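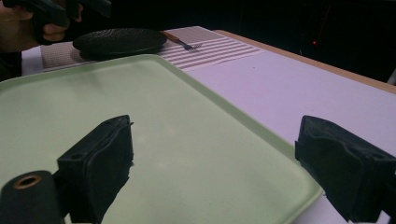

Laundry & Home > Kitchen > Table care

How to clean a serving tray and a white tabletop

Filed under: Kitchen, Everyday cleaning
18 comments | 276 shares

A coloured tray on a white table shows up crumbs, grease and water marks more quickly than most things in the kitchen. The method below takes 30 minutes, and most of that is drying time.

You will need:
Washing-up liquid
Two soft cloths
A dry tea towel
Bicarbonate of soda
An old toothbrush

Clear the table first. Put the placemats to one side and shake them out over the sink or the back step.

Lift the tray with both hands and tip the crumbs into the bin. Wash it in warm water with a small squirt of washing-up liquid. Go round the inside of the rim with the toothbrush, paying attention to the corners, where jam and sugar collect. Don't use a scouring pad on a matt surface. It leaves shiny patches that won't come out.

If there is a tea ring, mix two teaspoons of bicarbonate with one of water and spread the paste over the mark. Leave it for ten minutes, then wipe and rinse. Old rings may need a second go.

Stand the tray on its edge to drain. Dry the underside as well before it goes back, or it will stick to the table and leave a line.

Wipe the tabletop with a damp cloth, working from the far side towards you. Rinse the cloth halfway through. If your table has a wooden edge, wring the cloth out hard before you do that part and dry it straight afterwards with the tea towel. Water left sitting on the join will lift the wood in time.

Let the table dry fully before you put the tray back. Placemats go down last, a little way from the tray so that nothing overlaps and traps crumbs.

A quick wipe after each meal and the full wash every couple of weeks is enough for us. In July, when the fruit is out all day and the wasps come in, I do it more often.

Nawal Shehata

More in Kitchen: Getting wax off placemats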